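Notebook, Saturday, November 12, 2022
Juststead bench, chores vs. shop work

Came in on a weekend to get through the repeat runs while the building is quiet. Coffee first, then homing, then coffee again because the left axis complained and wanted a full power cycle (same as in July, still no idea why).

The big question on the whiteboard is still "can it do a chore yet?" and I keep going back and forth. Laundry is where I lose heart. We gave the Sirkness arm a pile of dish towels on Thursday and it folded 2 out of 15 in a way I'd put in a drawer. The rest were sort of rolled. It also picked up two towels at once over and over and had no clue, and I stood there wanting to reach in and peel them apart! Cloth never sits the same way twice and the planner hates that.

Dishes a bit better. Mugs fine, plates fine if they're spaced out, forks awful. Brilance sent over their new fingertip pads and they're grippier but they leave a gray smudge on white plates, so I've gone back to the old ones for anything from the kitchen set. Must write to them about that.

Shop-floor jobs are a different world, and I'm a lot more cheerful over here. Stiff part, known size, same start spot every time. The Gatti script for small parts ran 49 picks this morning before I stopped it for lunch, and the only drops were two when I'd bumped the tray myself. (Mark those as mine, please, whoever does the tally.) Cycle time is still slow, almost as slow as me doing it by hand with a sandwich in the other one.

After lunch I moved on to the processors. I like these as a test because they're thin and flat and you really don't want to squeeze them like a mug. Grip by the sides, keep it upright, keep off the big flat face. 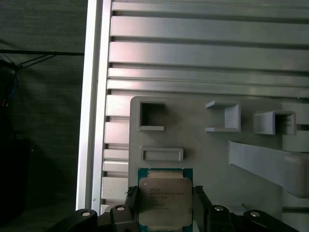

Processor in the fingers, top face showing, side grip. Gray plate and ribbed panel behind.

Side grip is my favorite so far. I'd like to try it with the force limit turned down another notch and see where it starts to slip, with a dead chip obviously, not one of the good ones.

So would I let it loose in my kitchen? Nope. Would I let it load parts all afternoon while I answer email? Getting close, I think, as long as I'm in the room.

To do Monday: towels one at a time from a flat stack, see if that cheers it up. Clean the old pads. Ask for more tray inserts, the corner on ours is chewed. Left axis log is saved under Juststead/homing, haven't looked at it yet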